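새해 다짐이라고 하기엔 좀 늦었지만, 요즘 집에서 음료를 만들어 마시는 재미에 푹 빠져 있어요. 시작은 단순했습니다. 가계부를 정리하다가 지난 4월 한 달 동안 카페에서 쓴 돈을 보고 진짜 깜짝 놀랐거든요. 커피값보다 무서운 게 시럽 추가, 사이즈 업 같은 자잘한 것들이더라고요ㅠㅠ

그래서 제일 먼저 해본 게 레몬청이에요. 예전에 헝가리 여행 갔을 때 묵었던 숙소 주인 Ottó Simon 아저씨가 아침마다 레몬이랑 생강 넣은 물을 한 주전자씩 내주셨는데, 그 맛이 계속 생각나서요. 아저씨 방식은 설탕을 아주 조금만 넣고 생강을 껍질째 얇게 써는 거였어요. 저는 겁이 많아서 설탕을 왕창 넣었다가... 첫 병은 거의 사탕물이 됐습니다. 동생은 맛있다고 다 마셨지만요.

두 번째 병부터는 설탕을 확 줄이고 생강을 늘렸어요. 냉장고에 사흘 두니까 딱 좋더라고요! 물에 타도 좋고, 탄산수에 타면 더 좋고, 홍차에 한 숟갈 넣으면 그날은 그냥 기분 좋은 날이에요. 레몬은 동네 시장에서 한 봉지에 2,000원 할 때 잔뜩 사뒀는데, 껍질 씻는 게 제일 귀찮아요. 굵은소금으로 문지르고 베이킹소다 푼 물에 담갔다가 또 헹구고. 손에 상처 있는 날은 절대 하지 마세요, 정말 눈물 나게 따가워요.

콜드브루도 해봤습니다. 이건 처음엔 실패였어요. 원두를 너무 곱게 갈아서 텁텁하고, 걸러도 걸러도 가루가 나오고. 인터넷에서 Pilar Benítez라는 분 글을 읽고 굵게 갈아서 밤새 냉장고에 넣어뒀더니 그제야 좀 마실 만해졌어요. 우유 넣으면 꽤 그럴듯해요. 다만 진하게 뽑아놓고 원액인 걸 깜빡한 채 한 컵을 그대로 마신 적이 있는데, 그날 새벽까지 옷장 정리를 했답니다ㅋㅋ 덕분에 안 입는 니트를 한 상자나 뺐어요.

요즘 욕심나는 건 보리차예요. 티백 말고 볶은 보리를 사다가 팔팔 끓이는 거요. 어릴 때 할머니 댁 냉장고에는 늘 델몬트 유리병에 보리차가 들어 있었는데, 그 구수한 맛이 티백으로는 영 안 나더라고요. 엄마한테 여쭤보니 끓고 나서 보리를 바로 건져야 쓴맛이 안 난대요. 그리고 옥수수를 조금 섞으라고도 하셨는데 '조금'이 얼마냐고 물으니까 그냥 조금이래요. 엄마들 레시피는 왜 다 이럴까요?

다음 글에서는 보리차 끓인 이야기랑 유리병 고른 이야기를 써볼게요. 입구가 넓은 병이 씻기는 편한데 따를 때 자꾸 흘려서 아직 고민 중이에요. 쓰고 계신 병 중에 괜찮은 거 있으면 댓글로 꼭 알려주세요!

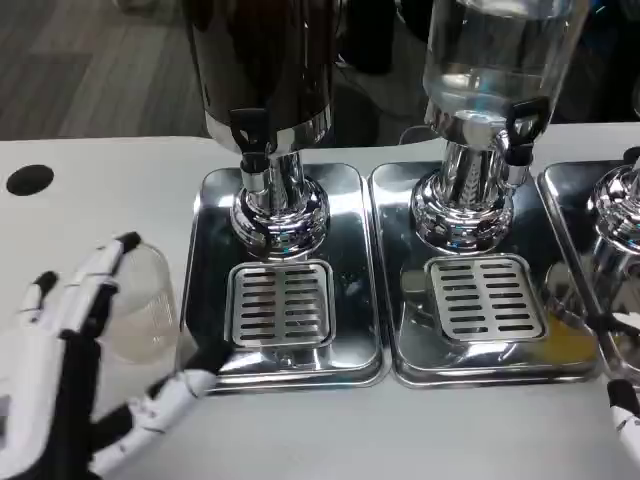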